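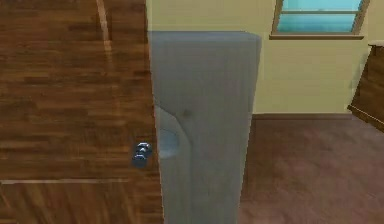 Slide 1: Simulated door, close to the handle

Good morning, everybody, and thank you for coming in out of the heat. I'm Hayley Kettle, and I look after the visitor side of things at Fekete. (Wait for the back rows to sit down. Water is on the left.)

Leave the slide up while I talk. What you're looking at is rendered, wood grain and turquoise window and all, and the big gray block in the middle is most likely the gripper, seen from very near, with the door handle right beside it. I like starting there because everyone in this room has opened a door today and I doubt any of you gave it a thought.

We call the robot Boris. You'll meet the real one after the break, in the long room, and please do ask Kavinda Bandara anything you like - he has been with Boris from the first day and he loves a question, even the ones he can't answer yet.

Now, the door exercise. We ran it 459 times in the simulator last October before we let the real arm near a real handle. It opened the door in 164 of those, and I remember we were rather pleased! (Pause. Somebody usually laughs.) The software we used then was Pemovell, and later on we moved over to Enska, so if you hear both names this afternoon, don't worry, it's the same exercise.

Mention how it's split up: find the handle, get a hold of it, turn it, pull. Kavinda will go through each one slowly, so don't steal his thunder here.

Practical things before I hand over. Groups of 12, please, and stay behind the yellow tape while the arm is moving. Coats and bags can stay on your chairs. Lunch is across the courtyard, and the soup is very good.

(Next slide, then over to Kavinda.)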